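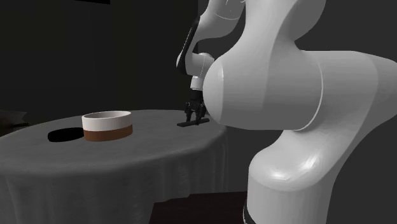

Slide 1. Round tables, long tables, and the room you have

Speaker notes. Talk runs 20 minutes, then questions. Skip slide 6 if the session before runs over.

Say hello, thank the hosts at Vallavmont. Ask for a show of hands: who runs a hall, who rents one out, who just gets asked to set it up. Usually the third group is the biggest. Tell them the talk is mostly for them.

Main point, say it early: pick the table shape after you have decided how the food gets to people. Most halls do it the other way around. They own what they own, and the meal gets bent to fit.

Slide 2. Where I'm coming from

I spent nine years doing room setup at the Camacho hall before I moved to the planning side. The hall had round tables only. We did weddings, retirement lunches, a seed swap, two funerals in one week once. Everything got round tables.

The biggest sit-down meal I worked there was for 212 people. It was a plated dinner and the rounds were fine. The same room a month later had a pancake breakfast with self-service, and the line got tangled up in the chairs for most of the morning. Same tables, same floor plan. Nothing was wrong with the plan except that it was drawn for a different meal.

Pause here. People like to share their own story at this point. Let one person do it, then move on.

Slide 3. What rounds do well

Everyone can see everyone else at the table. Good for people who don't know each other. Good for plated service, as the server can walk the whole way around.

There is no head of the table, so no argument about who sits there. Family events, mention this.

A cloth hangs evenly on a round and hides a bad tabletop. Darker cloths hide more. Be fair and say that darker cloths also show flour, lint and candle wax, and a gray one is a decent middle choice.

Slide 4. What rounds do badly

They waste floor. The gaps between circles are odd shapes that don't hold anything useful. You can't push two rounds together and get a bigger table.

Shared food is the other trouble. On a wide round the center is out of reach for most guests while seated. Put the bread in the middle and people stand up for it. Put it near the rim and it is near some people and far from the rest. Small bowls in more than one spot work better than a single big one.

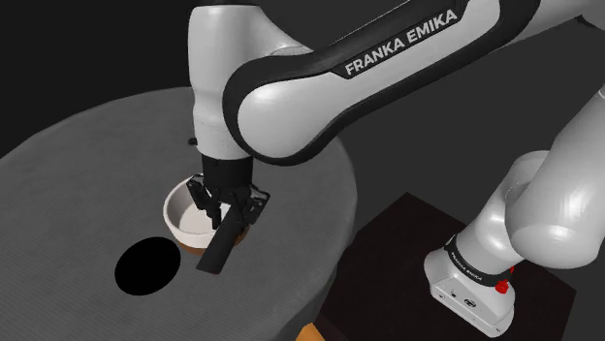
White bowl, gray round table.

Stay on this one for a minute. Ask the room how they handle serving dishes now. Common answers are lazy Susans, passing to the left, or letting people sort it out. A lazy Susan is fine for sauces. It is a poor idea for soup.

If somebody brings up buffets, say that slide 5 gets there.

Slide 5. Long tables

Long tables use the floor well and suit shared dishes. Anything set down the middle is within reach from both sides. They also put more people in the same room. The Getholm community supper went from rounds to long rows and now seats 422 in a space that used to turn people away at the door.

The drawbacks:

You talk to the people beside you and across from you, and that's all. Guests at the ends feel left out. Break a long row into shorter ones if the fire rules for your room don't already make you do it.

Getting out from the middle of a row against a wall is hard for older people and for anyone with a small child. Leave more room behind the chairs than you think you need. Set one up, sit in it, and have somebody walk behind you with a tray.

Linen costs more per table and the joins show. Overlap the cloths and put the seam where a dish will sit on it.

Slide 6. Noise (skip if short on time)

Hard floor and bare tables make a loud room. Cloth helps a little. Curtains help more. With rounds, people lean in and raise their voices to reach the far side, and then the next table does the same. With long tables the person across from you is close, so voices stay lower – at least until dessert.

Don't promise anybody that changing tables will fix a noisy hall. It won't if the ceiling is the problem.

Slide 7. Storage

This is where small halls get stuck. Rounds with folding legs roll on their edge, and one person can move them. They also dent door frames. Rectangles stack flat on a cart, but the cart has to fit through the door loaded, and at Camacho it didn't. Measure the door first.

Trarnura, the rental outfit most halls in our area use, will deliver a mix of both shapes if you ask by phone. Their order form makes you choose one. They need the chair count separately. One hall asked for "chairs to match" and got 576 of them off the truck. Let people laugh, then say the real lesson is to read the confirmation when it comes.

Slide 8. Centerpieces and tall things

Keep it low or keep it thin. The test is simple. Sit down in the chair, look straight ahead, and see whether you can see a face across from you. Do it sitting. Everyone does it standing and everyone gets it wrong.

Anything tall and narrow should have weight at the bottom. Cloths get pulled, children go under tables, and a dark vase full of water makes a big mess. On a long table, put tall items off center so that each guest has a clear line to somebody. 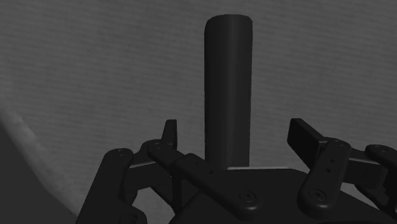

Someone in Getholm asked whether it wouldn't be simpler to drop centerpieces altogether and spend the money on better bread. I said yes, for a supper. For a wedding you will have that talk with the family and you will lose it.

Another question I get is about mixing shapes in one room. It works if the rounds are along the walls and the long tables run down the middle. It looks messy on paper and fine once people are in it.

Slide 9. Before you book

How does the food reach people: plated, passed or fetched?
Do the guests know each other?
Who needs to get up often?
Where does the line form, and what is in its way?
Who puts the tables back, and at what hour?

Read these out slowly. Some people copy them down even though the handout has them.

Slide 10. Questions

Handouts are on the chair by the door. Floor plans for Camacho and Getholm are on the back, drawn to the same scale. The Getholm plan still shows the old coat rack. It was moved in May.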